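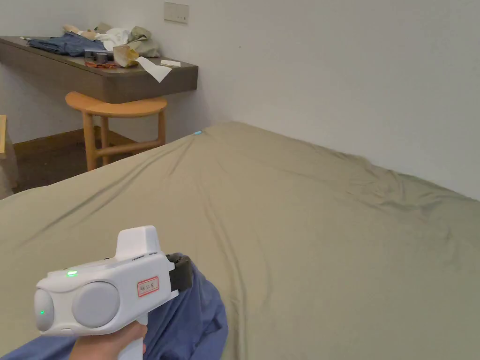 How to wash cotton sheets so they last

Wash new sheets once before you sleep on them. Use cool water and half the usual detergent. Leave out fabric softener, which coats the cotton and makes it feel slick.

After that, once a week is enough for most beds. Shake each piece out first and wash sheets apart from towels.
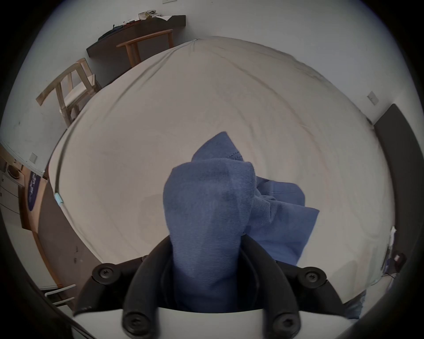 Dry on low and stop while the hems are still a little damp. Mariann Hajdu, who taught me this, hangs hers over a door for the last half hour.

Put the fitted sheet on one corner at a time, working diagonally. Smooth from the middle out to the sides.
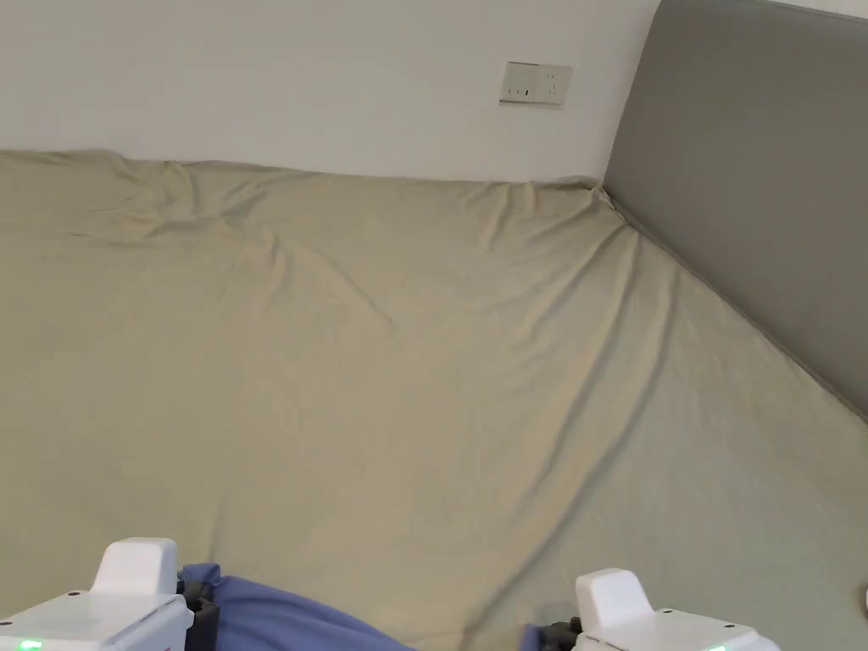 A fitted sheet with creases still to be smoothed.

Store spare sets folded on a dry shelf, and swap them every May.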